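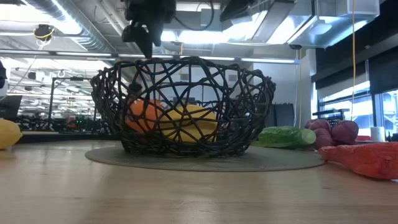
The Basket Stays on the Table

Toy food is having a moment, and the people who set it out have opinions. Strong ones.

Start with the basket. Chunhua Jiang bought the black one at a closing sale in Plollbridge and carried it home on her lap, on the bus. Wide, shallow, open weave, strands going every which way. You can see the pretend produce through the sides — something orange, something yellow — and for her that's the whole appeal.

"A deep basket is a toy box," she says. "Kids dump it. A shallow one, they reach in and pick."

She sets hers on a round gray mat. Her rule, no exceptions. Woven bottoms scratch, and she has a light wood table she's fond of. The mat also gives the cucumber something to roll up against.

About that cucumber. Bumpy, shiny, green. It goes on the outside. So do the round reddish-purple ones, three in a bunch, which Chunhua calls onions and her neighbor Ekow Osei calls beets. They have had this conversation since December.

"Look at the color," Ekow says. "Beets."

He runs a play corner in Jutevdale, 15 kids on a busy morning, and he thinks the argument is the best part of the set. A four-year-old will call a thing an onion at ten o'clock and a plum by lunch. Fine by him. He stopped labeling the shelves years ago and threw the stickers out.

What he won't budge on is size. Mixed is better. A huge orange vegetable with a wrinkly skin next to a little lemon-ish thing, nothing to scale, soup gets made anyway. He once paid $55 for a matched set, all neat, all the same plastic. Nobody touched it after the first week. It went to his sister.

Then there's the small stuff around the edges. A black wire rack with bars, good for cooling a pie that doesn't exist. White cylinders of any kind, cups, rolls, whatever is handy. Haiyan Peng, who sorts donations for the toy library in Zornutska, keeps a drawer of these. She has 154 food pieces in circulation right now and says the racks and cups go out more then the food does.

Her advice on cleaning, quick version. Smooth plastic, warm water and dish soap, dry with a towel. Anything plush, check the tag, then a mesh bag on cold. Wrinkly skins hold crumbs, so an old toothbrush. Baskets get shaken out over the sink and brushed, never soaked.

Buying? Secondhand, says Haiyan. Loose pieces are cheap, a bag of 30 is plenty for a kitchen table. Squeeze everything first. Cracks along the seam, put it back. Stickers left on, put it back too, or plan on picking at it all evenning.

Chunhua has one more rule. The basket never goes up on a shelf at night. Two or three things inside, the rest left out next to it, like somebody just got in from the market and went to answer the phone.

Ekow puts everything away in a bin with a lid. They don't discuss it.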